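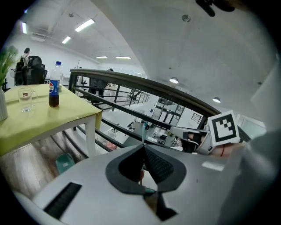 I bought the yellow-green tablecloth in July to hide a burn mark on the small table, and it has changed how the room gets used more than any of the bigger things I paid for. Before the cloth, the table was where mail went. Now people put drinks on it and stand next to it, and I have had to work out what belongs on it and what doesn't.

The room is our mezzanine space. It has plain white walls and has had to be an office and a sitting room since we gave up the lease on the place over the Kavine bakery. The desk and the black mesh chair are at one end and the table is at the other. For the first few months I tried to make one big table do both jobs. That didn't work. Papers got rings on them and nobody wanted to eat next to a stapler.

The small table came from a secondhand store on Bjarnason Street. It has white legs and it wobbled until I put a folded piece of card under one of them. The top was in bad shape, burn mark included, which is why it was cheap. I thought about sanding and painting it. I priced the paint, the primer and the sandpaper, and a tablecloth was a lot less. It also took 5 minutes instead of a weekend.

I want to say something about the color, because I was asked about it. Yellow-green is not what I went out for. I wanted gray. The store had gray in a size that would have dragged on the floor, and this one in a size that fit. My brother-in-law, Ramesh Khurana, said it looked like a tennis ball. He has since put his glass down on it every time he has visited, so I don't think he minds it. Against white walls it is fine. In the evening with only the lamp on it goes a bit mustard, and I like it better then.

What lives on the table now is a plant in a white vase, over at one side. It is leafy and green and has survived me so far. I started it from a cutting and I change the water when I remember. It did badly on the windowsill – too much sun in the afternoon, I think – and picked up as soon as I moved it. If you have a plant that is sulking, try a different table before you buy anything for it.

The rest is whatever we are drinking. Usually that means a bottle of Pepsi and the glass mugs. I prefer a mug with a handle for cold drinks. Your hand doesn't warm the drink and you don't get a slippery glass. We had a set of tall tumblers from Sendden and I gave them away after the second one broke. The mugs are heavier and they are harder to knock over. They also go in the dishwasher on the top rack without leaning on each other.

A half bottle of cola goes flat faster than people expect. I used to buy the big bottles because they were cheaper per glass, and then pour a third of each one down the sink. Now I buy the smaller size and put the cap back on properly after each pour. It sounds obvious, but you would be surprised how often I found the cap sitting next to the bottle.

As for the cloth, it gets washed every other week on cold and hung over the shower rail. Cola comes out if you blot it right away and rinse from the back. Dried cola needs dish soap and an hour's soak. I have not managed to get out one spot of turmeric, so the vase stands on that.

The next job is the desk end. The chair is comfortable and it is staying, but the cables under the desk are a mess and the little white fan needs a better place. I have been looking at a clip for the fan, and at a narrow shelf that would take the printer off the floor. I'll write that up when I've done it.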